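How to Set Up a Build-Your-Own Burger Table for a Crowd

By Aicha Nasr
Updated 8 November 2022

A burger table is the easiest way to feed a big group with mixed tastes. You cook the patties, set out the rest, and people put together what they want. Most of the work is in the planning and the layout. The steps below are for 12 people and can be scaled up.

What you need

Buns, one and a half per person
Ground beef, 80/20, a third of a pound per patty
Sliced cheese
Leaf lettuce, tomatoes, onions, pickles
Ketchup, mustard and mayonnaise in squeeze bottles
Trays, racks or shallow dishes
Parchment or plain white food paper
A meat thermometer

Step 1. Pick the table

Choose a table people can walk along on both sides. If it has to go against a wall, run a single line and start it at the end nearest the door. Keep the grill or stove well away from the line.

Step 2. Lay it out in building order

Set the table in the order a burger gets built: plates, buns, patties, cheese, vegetables, sauces. Napkins go last, next to the sauces. People with a full plate will not walk back for something they missed.
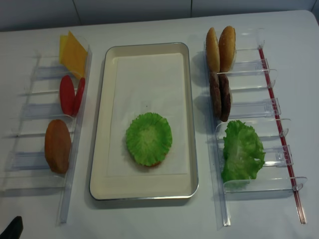 Leave a hand's width between dishes so the tongs have somewhere to rest. If you are short on space, take the drinks off the table first. They do better on their own table across the room anyway, and it splits up the line.

Step 3. Prep the cold items

You can do this up to four hours ahead.

Wash the lettuce and dry it fully, in a spinner or rolled in a clean dish towel. Wet leaves slide around and soak the bun. Tear them to bun size and store them in a covered bowl with a paper towel on top.

Slice tomatoes a quarter inch thick with a serrated knife. Lay the slices on paper towels for ten minutes, then move them to a dish. Salt them just before serving.

Slice onions as thin as you can. If they are strong, soak them in cold water for ten minutes and drain.
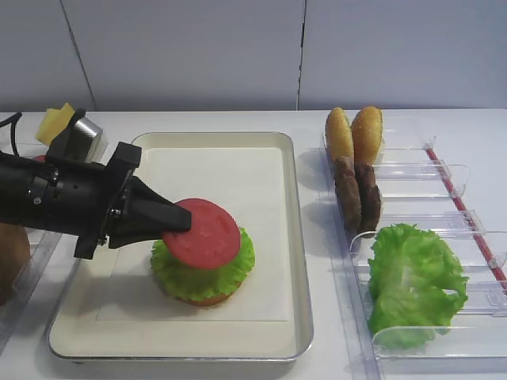 Tomato goes on after the lettuce.

Keep everything in the refrigerator until the patties are nearly done. Cheese can come out a little earlier – it melts better when it is not ice cold.

Step 4. Cook the patties

Shape the patties slightly wider than the buns and press a shallow dent in the middle of each one. Salt the outside right before cooking. Use medium-high heat and flip once, when the edges have browned. Cook ground beef to 160°F, checked in the thickest part.

Hold cooked patties in a covered pan in a 200°F oven. They will keep for half an hour without drying out much. After that, it is better to cook a second batch.

Step 5. Toast the buns

Butter the cut sides and toast them face down in a dry skillet for one minute. Stack them cut side up in a towel-lined basket. Untoasted buns are fine for small children, who often prefer them.

Step 6. Line the trays

Cut the paper to fit the flat part of the tray and leave the rim bare. Paper that climbs over the edge gets pulled along with the food. Set out a few spare sheets – a fresh one takes seconds to swap in, and cleanup is mostly a matter of folding up the old one.
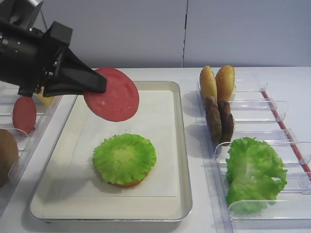 Step 7. Open the line

Call people up a few at a time. Top up dishes by swapping in a full one from the kitchen, and do not pour new food on top of old. Put perishable items back in the refrigerator within two hours, or one hour if you are outside on a hot day.

Leftover patties keep three days in a sealed container. Sliced tomatoes are best used the next day, in a sauce or an omelet.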